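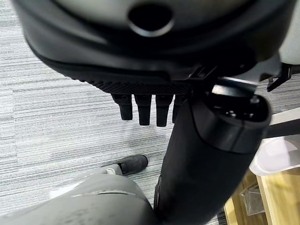

SPEAKER NOTES
Open afternoon at the Cukholm laboratory: household handling with the Parnarar arm
October 2020
Speaker: Brenda Cisternas

Opening (4 minutes)

Good afternoon, and welcome to Cukholm on behalf of the whole laboratory. My name is Brenda Cisternas and I am responsible for the household handling programme. Thank visitors for signing in. Mention the exits at both ends of the corridor and ask that telephones be set to silent.

Introduce colleagues by name. Ha-neul Noh is operating this afternoon. Amancay Gaete will take technical questions. Theophilus Mensah is at the door and can help anyone who needs a chair.

State the purpose of the visit plainly. The programme studies small domestic jobs of the kind that home care staff carry out many times a day. We do not sell a product, and nothing shown today is ready for use in a private home.

Background

The programme began in March with a list of household tasks supplied by our partner, Elent. The list ran to 59 entries. Tidying footwear came high on it, as shoes left on the floor are a trip hazard for people who are unsteady on their feet.

Slippers are a harder object than they look. A soft upper gives way when it is held, a thick sole does not, and the two may be joined in a single item. The fingers must close far enough to keep hold of the slipper without crushing it. Pause here — visitors usually want to ask about force. Refer them to Amancay.

We have recorded 981 attempts to date, successful and otherwise. The failures are kept with the rest and are reviewed each week by Vicente Acuña. If asked for a success rate, explain that the figures are still under review and will appear in the Ibarra report.

The demonstration

Move to the rack. Wait until everyone has a clear view before giving Ha-neul the signal. Visitors should remain behind the line on the carpet while the arm is powered. Please say this twice.

Points to make while the arm is working:

The shelves are close together, and the gripper has to come in from the side.
Pairs are to be set next to each other with the toes facing the front.
The operator may stop the arm at any moment, and will do so if anyone steps forward.

Do not talk over the placing of the slipper. People prefer to watch it. 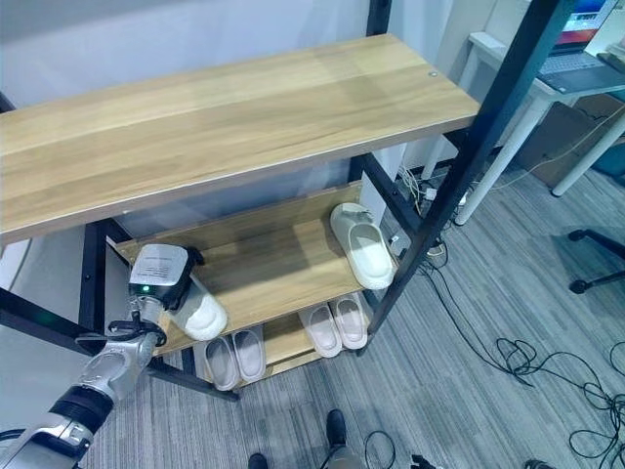

The gripper holding a fluffy white slipper above the middle shelf of the rack.

If the slipper is dropped, let Ha-neul decide whether to try again. A second attempt is quite acceptable, and visitors have told us that they learn as much from it. Should the arm need to be restarted, go straight to questions and return to the rack afterwards.

Questions

Cost: we do not discuss the price of individual parts.
Jobs: the work is intended to support care staff. Refer to the printed statement and do not go beyond it.
School visits: bookings go through Theophilus. We have 200 copies of the leaflet for today, one per household please.

Close

Thank Elent and the operating team. Invite visitors to tea in the front room, and remind them to return their badges to Theophilus on the way out.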